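Sodari Dellow: Questions and Answers on the Two-Arm Assembly Stations

These are the questions assembly and packing staff have sent in since the plan for the two-arm robots was posted. Answers apply to the Dellow site only. If your question is missing, call extension 457 or leave a note with your shift lead.

What work are the robots being set up to do?

Frame assembly on the Prernedik line. The job is to pick up a leg pipe, line it up with a corner socket, and seat it. At present this is done by hand, one corner at a time, for the whole shift. Fabric, hardware bags, final inspection and packing stay as they are.

Why that job first?

It accounts for most of the wrist and shoulder complaints on the line. The parts are light, but the push at the end of each leg is repeated all day. It is also the job people ask to rotate out of most often.

Is anyone losing their job?

No positions are being cut at Dellow as part of this project. The 16 people now on frame assembly will be placed in one of three roles: station operator, inspection, or packing. Two open positions in packing were held back so there would be places for people who want them.

What does a station operator do?

The operator loads parts, starts the cycle, watches the seating step, and clears the table when something goes wrong. Operators also record short demonstrations, guiding the arms through a task by hand controls so the system has good runs to learn from. Expect to spend about half of your first weeks on demonstrations.

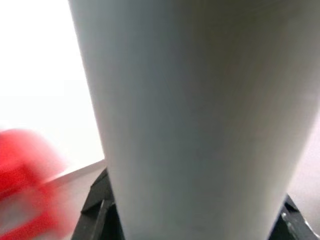 Demonstrations are kept even when they go badly. A dropped pipe or a missed socket should be marked as such on the screen and left in the record. Please don't delete a run because it looks untidy. The people who train the system need the misses too, and they are not counted against you.

Do I need computer experience?

No. The station screen has five buttons and a comment box. Training is four half-day sessions on paid time, and you will work next to a trainer until both of you are comfortable. You do not need to write any code. Staff who want to learn more about setup can ask for the longer course, which Fan, our integration contractor, runs on site.

Will my pay change?

Your hourly rate does not go down in any of the three roles. Station operators move up one pay step after they have signed off on 100 runs, good or bad. Piece bonuses for frame assembly end when your station changes over, and your average bonus is added to your base rate from that point.

Will the robot set my pace?

The operator starts every cycle. There is no countdown and no automatic restart. The line target will be set after the trial, using the numbers we get from the trial. Until then the stations have no daily target.

Is it safe to stand next to the arms?

Stay outside the yellow line while the arms are powered. Press the stop button before reaching onto the table for any reason, including to pick up a part that has fallen over. The grippers close harder than they look like they would. Tie back long hair, take off lanyards, and keep sleeves close at the wrist. Anyone at the site may press stop, and you will not be asked to justify it.

How does it know where the socket is?

Cameras on the wrists and one above give the system its view of the table. The close view matters most in the last inch or so, when the end of the pipe is going into the corner. If a part is placed at an odd angle the arm can usually adjust, but it does better when the base is lying flat.
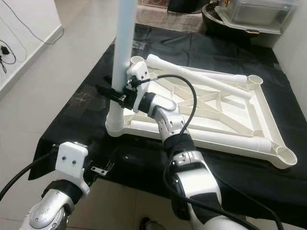 The right arm's gripper on an upright pipe at a corner socket.

Are the cameras recording us?

They record while a run is in progress. They point at the work area, but hands and sleeves do get into the video, and sometimes more than that. Recordings are used for training the system and for looking into faults. They are not used for attendance, breaks or discipline. The full policy is posted by the time clock, and you can ask to see any run you were part of.

What happens when a leg isn't fully seated?

Inspection pulls on each leg, the same as now. During the trial we are checking 100 percent of the frames from the robot stations. A frame that fails goes on the red rack with a tag. Do not put it back on the table for a second try, as the socket may be damaged.

Can I stay on hand assembly?

For now, yes. Two hand benches will remain through the trial for small orders and repairs. We can't promise how many will be kept afterward. If you have a medical restriction that affects which role you can take, talk to the office before you fill out the preference form.

When does it start?

The first station goes live in November on day shift. Nights will follow once there are enough trained operators to cover sick days. There is a walk-through on Saturday morning for anyone who wants to see the station running and try the controls. Attendance is paid. Closed shoes are required, and safety glasses are in the bin at the door.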